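Grasping Thin-Walled Bags from Open Shelving with a Two-Arm Robot
Project report, Maxence Mallet and Cường Phí
22 September 2018

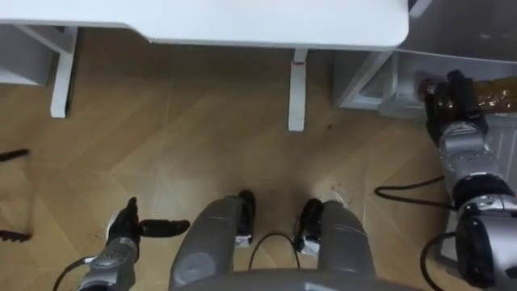 The project set out to measure how often a two-arm robot can pick up a soft, partly filled bag from an open storage compartment when it is given only the view from a camera in its head. The work was carried out on the platform known in our lab as Stikarik. The control software is Sarari, written by earlier students and extended by us. This report covers the grasp selection method, the trials, and the failures we were able to classify.

1. Background

Most of the grasp planning code we inherited assumes rigid objects. It fits a box or a cylinder to the depth points, picks the shortest axis that the gripper can span, and closes until the finger motors reach a set current. For cartons and cans this works well. For a bag it works badly, for two reasons. The fitted box changes every time the bag is touched, and the stopping current is never reached if the wrapping folds between the fingers. In the second case the gripper closes fully and the software reports a missed grasp even when the bag is held.

Transparent or translucent packaging adds a further problem. The depth sensor returns points partly from the film and partly from the contents, so the measured surface has holes and false steps. We did not try to repair the depth image. We used the color image to find the outline of the bag and used depth only at the shelf surface, where it is reliable.

2. Method

2.1 Grasp selection

The outline of the bag is extracted from the color image and reduced to a long axis and two ends. The planner prefers the end nearer the gripper. Bags of the type we used have a sealed strip at each end with little or no product behind it, and the strip is stiffer than the rest of the film. A grasp across the sealed end therefore gives a more repeatable contact than a grasp around the middle, and it does not crush the contents.

The approach direction is set by the compartment. The gripper must enter through the open front, so the permitted approach angles form a narrow cone. Inside this cone we sample candidate poses and reject any that bring the wrist or forearm into contact with the storage unit, the table, or the robot itself. The remaining candidates are ranked by distance from the finger midpoint to the center of the sealed end.

2.2 Closing rule

The old current threshold was replaced with a rule called Istska in the code. The gripper closes at constant speed while the controller records motor current. If the current rises at all above the free-running level and then stays there for a short period, contact is declared. The fingers then close a further fixed distance and stop. The threshold is much lower than the one used for rigid objects, and it has to be calibrated again whenever the finger pads are replaced.

2.3 The second arm

Only the right arm grasps. The left arm is held forward of the body with the gripper pointing ahead, clear of the working area. Our first plan was to park it at the side, but in that posture the planner often moved the torso in a way that brought the left elbow close to the table leg. Holding the arm forward made the self-collision model simpler and kept the whole gripper in the camera view, where its position could be compared with the joint readings.

2.4 Cable handling

The external cables on both arms are not part of the collision model. In early tests the cable on the right side caught on the joint housing when the wrist turned through more than half of its range. We limited wrist rotation in software. This removed the problem and also removed a number of otherwise good candidate poses, an effect that appears in the results.

3. Trials

We ran 74 scored trials. Before each one, the bag was placed by hand in an open compartment of the white storage unit beside the table. Position and orientation were taken from a list generated in advance so that the person placing the bag could not favor easy cases. The robot started from the same posture each time. The tabletop was left in its normal position even though it blocks part of the head camera's view of the floor, because moving it would have changed the collision setup used by the other groups.

A trial was scored as a success if the bag was lifted clear of the compartment floor and held until the arm had withdrawn through the opening. A trial was scored as a failure if the bag slipped, if the planner found no pose, or if the operator pressed the stop button. Trials stopped for reasons unrelated to grasping, such as a lost network connection, were discarded and repeated.

Two closing rules were compared, the original threshold and Istska. The grasp selection step was identical for both. The order was mixed so that wear on the finger pads would affect both rules equally.

4. Results

The new closing rule did better than the original one at every bag orientation on the list. The difference was largest when the bag lay with its long axis pointing out of the compartment, so that the gripper met the sealed end directly. With the bag turned sideways the advantage was small. The planner then had to reach one end at a sharp angle, and the wrist limit described in section 2.4 ruled out most of the candidates before the closing rule had any influence.

Failures fell into 3 groups.

Slip during withdrawal. The fingers held a fold of film and not the sealed strip. The bag rotated as the arm moved back and came free at the edge of the compartment. This was the most common failure under both rules.

No valid pose. The planner returned nothing. All of these cases involved a sideways bag close to a compartment wall.

False miss. The bag was in the gripper but the software reported an empty hand and opened the fingers. This occurred only under the original threshold.

We also logged the time from the first camera image to the end of withdrawal. Most of it was spent in pose sampling. The closing motion took little time under either rule, and the slower speed required by Istska did not change the total noticeably.

5. Limitations

A single type of bag was used. The film was crinkled from handling by the end of the trials, and a crinkled bag is easier to grip than a new one. We did not replace the bags often enough to separate this effect from the others. The lighting was not controlled. Reflections on the film sometimes broke the outline into two regions, and in these cases the long axis was estimated from the larger region only.

The outline method also assumes a plain, light background. It was tested against the white interior of the compartments and nowhere else. On a patterned surface such as the parquet floor it would probably need to be retrained, and picking up a dropped bag is for that reason outside the scope of this report.

6. Further work

The wrist limit should be replaced by a proper cable model. Cường Phí has started on this using a chain of short rigid links, with the aim of running it inside the existing sampler. A second improvement would be to check for slip during withdrawal by comparing the bag outline in successive images, and to stop and grasp again while the bag is still supported by the shelf. The logs recorded since April, the placement list, and the calibration values for the current finger pads are stored in the Đồng directory on the lab server, together with the version of Sarari used for the scored trials.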